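Wood Floor Care and Repair: Frequently Asked Questions

Clernus Flooring answers the questions we get most often from people who own, rent or are about to buy a place with a wood floor. Answers were last checked on 13th January by Maarten Coppens, who runs our refinishing crew. If your question is missing, use the contact form or call the shop.

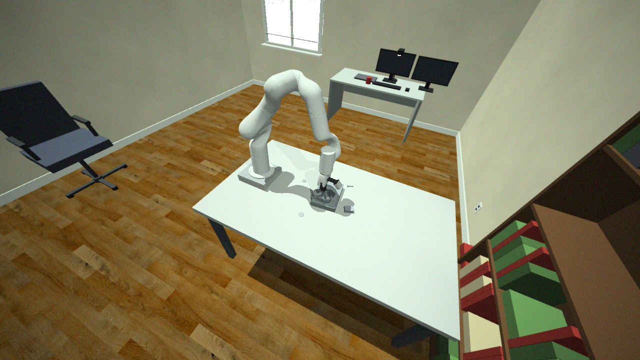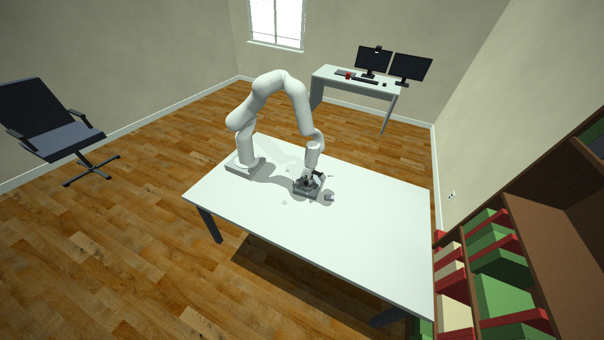
General care

How often should I clean a wood floor?

Sweep or vacuum two or three times a week in rooms that get regular use, and once a week elsewhere. Grit does most of the damage to a finish, and it collects near doors and under tables. Use a vacuum with a bare floor setting, or turn the brush roll off. Damp mopping once or twice a month is enough for most homes.

What does "damp" mean?

Wring the mop until it no longer drips. The floor should dry by itself within a minute or two. If you can see standing water after a pass, the mop is too wet.

Can I use a steam mop?

No. Steam pushes moisture into the joints between planks and can turn the finish cloudy. Damage from steam is not covered by our work warranty.

Is vinegar all right?

We don't recommend it. A weak mix won't ruin a floor in one cleaning, but repeated use dulls the finish. A cleaner made for finished wood costs little and lasts a long time. We sell Alel floor cleaner at the counter, and other cleaners with a neutral pH are fine.

Should I wax my floor?

Only if it was waxed before. Wax on top of a modern clear coat makes the surface slippery, and it has to be stripped completely before anyone can recoat. If you don't know what you have, see the next question.

How can I tell which finish is on my floor?

Pick a spot inside a closet. Put a drop of water on it and wait ten minutes. If the drop leaves a whitish mark, the floor is probably waxed. If the water beads and nothing changes, you most likely have a clear surface coat. If the wood goes dark, the finish is worn through or the floor was oiled.

Scratches, dents and stains

Can I fix a scratch myself?

A light scratch in the finish can usually be hidden with a touch-up marker in a close color. Start with a lighter shade than you think you need. Wipe off the extra with a dry cloth right away. Deep scratches that catch a fingernail need filler, and the repair will show a little whatever you do.

What about dents?

On an oiled floor, a small dent can often be raised with a damp cloth and a warm iron, a few seconds at a time. Don't try this on a coated floor. The heat will mark the coating before the wood moves.

There is a dark stain by the radiator. Will sanding take it out?

Sometimes. Black stains come from water reacting with the wood, and they can go deep. We sand a test patch first. If the stain is still there after the normal depth, we offer to bleach the area or replace the boards.

How do I protect the floor under furniture?

Put felt pads under chair and table legs and check them every few months. Dirt works its way into the felt and then scratches as badly as a bare leg. For office chairs, use soft casters or a mat. Lift heavy pieces when you move them.

Sanding and refinishing

How do I know it's time to refinish?

Look at the places you walk most. If the boards have gone gray, or water soaks in, the finish has failed there. If the floor is only dull and lightly scratched, a buff and recoat may be enough and costs much less.

How many times can a floor be sanded?

Solid planks can take several full sandings over their life. Engineered planks depend on the top layer. We measure at a floor vent or a doorway before giving a quote, and we will tell you if there isn't enough wood left.

What do you charge?

A buff and recoat of a single room starts at $211. A full sand with two coats starts at $852. Stairs are quoted separately, at $17 per step for a recoat. Moving furniture is extra if we do it. These are starting prices, and the written quote is the one that counts.

How long will we be out of the room?

Plan on three days for a full sand and refinish of one room. You can walk on the floor in socks 24 hours after the last coat. Wait four days before putting furniture back and two weeks before laying rugs. A recoat is done in one day, with the same waiting times afterward.

Is there a lot of dust?

Our sanders are connected to a vacuum unit outside the building. There is still some fine dust, so please take down curtains and empty open shelves. We tape the doorways.

Does it smell?

The water-based coat we use, Meesuk Clear, has a mild smell that fades overnight. Oil-based finishes smell stronger, and we ask that people and pets sleep elsewhere for two nights.

Seasons and humidity

Gaps open up between my boards every winter. Is something wrong?

Usually not. Heated air is dry, and wood shrinks when it loses moisture. Most gaps close again when the weather gets damp. Don't fill them in winter. The filler gets squeezed out in summer or cracks the plank edges. If gaps are still open in late summer, send us a picture with a coin next to the gap for scale.

What humidity should I aim for?

Between 35 and 55 percent is comfortable for both wood and people. A cheap meter from a hardware store is good enough.

My boards are curling up at the edges.

That is called cupping, and it means the underside has more moisture than the top. Look for a leak, a damp crawl space or a wet basement. Fix that first. Sanding a cupped floor before it dries out will leave it crowned later on.

Booking and service

How far ahead do I need to book?

Four to six weeks in most seasons. March fills up early, so call sooner if you want that month.

Who comes out to give the quote?

Veerle Hermans handles all home visits. A visit takes half an hour and is free within the Gasance area. Farther out, we charge a travel fee and take it off the bill if you book.

Can I change my date?

Yes, without charge, up to seven days before the job. After that we keep the deposit.

What does the warranty cover?

Peeling, bubbling and poor bonding between coats, for 2 years from the last day of work. It does not cover scratches, pet damage, floods or normal wear. Keep your invoice, and call us before you let anyone else work on the floor.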